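Tusum two-arm stationery set: data card and recording rules

Covers the 400 episodes recorded at the Pemormont bench. Read it before adding to the set or training on it.

Task: two arms, one white table, small stationery items and an orange or orange-red container. Highlighters, pens and scissors may all be out at once.

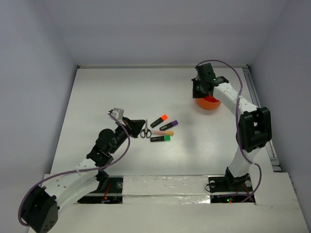 Page last changed: 15th September

Rules for operators
Keep hands outside the walls while the arms are powered. Stop the arms before reaching in, even to straighten a pen.
Check the purple cables before each run. They need enough slack for the full reach and must not catch on a joint.
Scissors go in closed. If they open during a run, stop and mark the episode.
Vary the layout between episodes — small changes are fine.
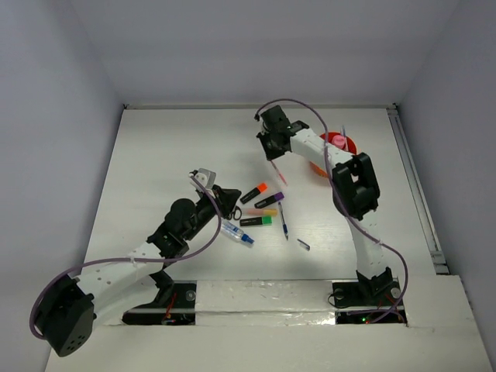
Failed grasps stay in the set, marked as failed. Do not trim them or record over them. An episode stopped for safety is kept as well, but goes in the "stopped" folder and is left out of the training split.

Splits: 40 episodes are held back for testing. Please don't tune on them.

Known gaps: one bench, one table colour, even lighting. Results may not carry over to the Bellis bench.

Questions and corrections: Eifion Mathias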